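How we built two robot arms in a shared workshop

Have you ever tried to hand a friend something with your eyes shut? It's trickier than it sounds! Robots find passing tricky too, and that's what our build at the Drarkisby workshop is all about.

What is a robot arm made of?

Think of your own arm. You have bones to keep it long and stiff, and muscles to move it at the joints. Our arms have white links for bones, and black boxes called servos for muscles. A servo is a little motor that can turn to just the spot you ask for, and then stay there — quite a clever thing to fit in a box. The purple cables run along each arm to the servos.

Lerato Engelbrecht, who is seven and very patient with a screwdriver, helped us bolt both arms to the same metal rail. If the rail wobbles, the arms wobble as well, so we tightened every screw twice (and had a biscuit in between).

Why the fancy wallpaper?

We like it! Tamara chose the colours, and the flowery floor was her favourite bit. The orange block is nice and bright against all those grey ferns.

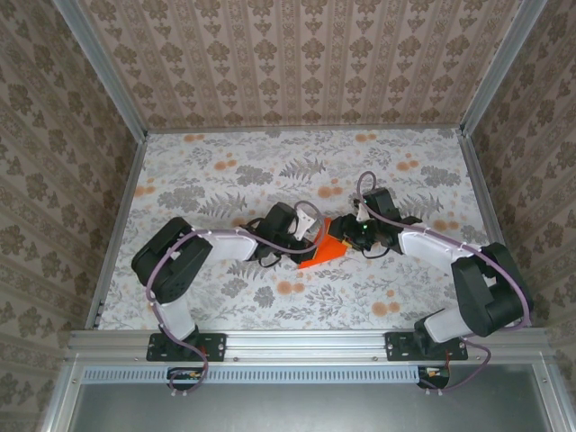 Try it at home

Sit across from a grown-up and pass a block using only two fingers each. Who lets go first, and how do you know when?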